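4. What we asked people, and what they told us

By the time we got to the questionnaire, Pongsak Sitthichai and I had already spent most of May arguing over how long it should be. He wanted everything in there (family history, water source, job, every deworming pill a person could remember taking). I wanted something a tired farmer could finish before lunch. We ended up with 20 questions, and I still think it was a couple too many, but people were very patient with us!

We worked in two subdistricts that I'll call Allik and Kaewmanee, the names we used in our own files so that no village could be picked out. Both sit close to slow water, both have a small health station, and both have had stool screening on and off for years. Allik is the bigger of the two and closer to the hospital. Kaewmanee is a long, bumpy drive, and when it rains you add a good bit more to that. In all, 341 adults agreed to talk to us. We had planned for 400, but the rice planting got going early and a lot of folks were in the fields from dawn on.

4.1 Knowing and doing

I went in expecting to find that people didn't know where the fluke comes from. Boy, was I wrong. Nearly everyone we sat down with could tell us it comes from raw or half-raw freshwater fish, and plenty could name the dishes. Several older men gave me the whole life cycle, snail included, better than I could have done it in my first year of training. What they couldn't tell us was why they'd want to give up a dish they had eaten at every wedding and funeral of their lives. Fair question.

The gap showed up again when we asked about treatment. A good many people saw the pill as a kind of reset button: eat what you like, take the pill, start over. We heard this far more in Allik, where the pill is easy to get. I don't want to lean too hard on that, as we weren't set up to test it, but Thanakorn Chaimongkol heard the same thing in his own interviews with the health station staff, and he wasn't looking for it.

Then there's worry about cost. Screening by ultrasound is free in both places, yet people kept bringing up the bus fare, the lost day of work, and who would mind the grandchildren. One woman in Kaewmanee told me she'd rather not know, because knowing would mean selling the buffalo. I wrote that one down word for word and I've thought about it a lot.

4.2 Talking about food at home

The part of the project I enjoyed most was the cooking talks. We ran 2 of them, one per subdistrict, paid for out of the small Lillex grant, with printed handouts from Berkmont. The idea was to skip the lecture and just get people swapping ways of cooking fish all the way through that still taste like something. Pongsak thought nobody under thirty would come. They came, and they brought their mothers.
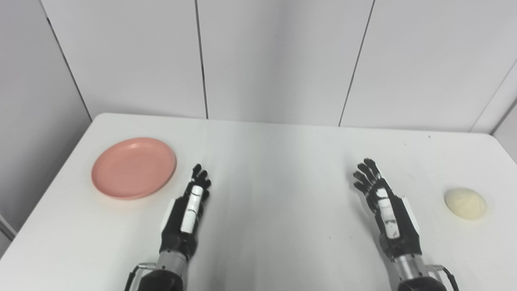 Figure 3. A pink plate on a white tabletop.

Portions turned out to be the hardest thing to talk about, a lot harder than recipes. When we asked how much raw fish someone ate in a sitting, we got "a little," "some," and "the normal amount," and those could mean nearly anything. So we switched to asking about the plate. Picture a round one with a shallow rim, like the pink one in Figure 3, with nothing on it yet: how much of the flat middle would the fish cover? That went much better. People would draw it in the air with a finger, or argue with a sister about it, and the answers were far easier to compare from one house to the next.

I'd use the plate question again in a heartbeat, though with one change. We never asked whether the plate was for one person or for the whole mat, and in Kaewmanee most dishes are shared. Some of our larger portions are surely family portions. We've left those answers in and marked them in the tables, and Thanakorn is going back to ask again at the houses where we have permission for a second visit.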